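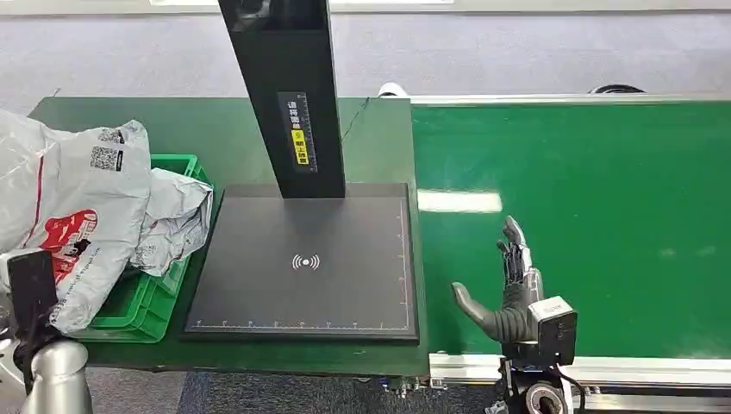
Figure 3. Scanning stand on the packing table, with mailing bags in the crate to the left of the pad.

Home | Manuals | Packing room | Returns | Contact

Section 4: Setting up the parcel station

Romville Mail Room Guide
Revised March 21, 2025

Print this section | E-mail this section

Use this section when you set up a new station or move one to a different table. The steps for weighing and labeling are in Section 5. If your site is Annan, read the note on table heights first.

4.1 Placing the stand

1. Clear the table and wipe it with a dry cloth. Grit under the base will scratch the table top and can make the stand rock.
2. Set the base pad down with both hands. Do not lift the stand by the column.
3. Turn the stand so the column is on the far side of the pad, away from the operator. The two rulers should run along the near edge and the right edge.
4. Press on each corner of the pad in turn. If a corner moves, shift the stand until it sits flat.
5. Run the cable behind the column and along the back of the table. Keep it off the pad and out of the path of the bags.

Note: Annan tables are 75 cm high. Operators who stand for a full shift should ask for the raised feet, stock item 114.

Caution: Do not tape the cable to the column. Tape leaves residue on the printed label, and the label has to stay readable for service.

4.2 Placing the crate

The crate holds bags waiting to be scanned. Finished bags go to the Stosberg cart and never back into the crate.

1. Put the crate on the left of the pad, close enough to reach without stepping. It may touch the pad but must not push it.
2. Load soft mailing bags only. Boxes go on the shelf.
3. Keep the load low. Bags can hang over the front of the crate, but if they start sliding onto the pad, take a few out.
4. Left-handed operators may move the crate to the right side. Leave a gap so the right-hand ruler can be read.

4.3 Scanning a bag

1. Take one bag and lay it over the white symbol in the middle of the pad.
2. Smooth the plastic around the code with the flat of your hand. Creases across a code are the usual cause of a failed read.
3. Turn the bag so the code faces up. Some bags carry other printing as well – scan the square code.
4. Take your hands away and wait for the record to show in Borik.
5. If the record asks for a size, line the bag up with the two rulers where they meet near the lower right corner. Read the long side first.
6. Move the bag to the cart before you pick up the next one.

Note: If a bag fails twice, type the number in by hand. Do not keep trying. Bags with torn or missing codes go in the query tray with form 23.

4.4 End of shift

- Empty the crate. Bags left overnight must be entered on the hold sheet.
- Wipe the pad with a soft cloth, slightly damp. No spray cleaner.
- Check that the cable has not worked its way forward.
- Leave the stand where it is. It does not need to be put away.

Crates are due to be replaced in May. Until then, send back any crate with a split rim and take a spare from the Stosberg store.

Next: Section 5, Weighing and labeling

Contact the mail room desk | © 2025 Romville | Back to top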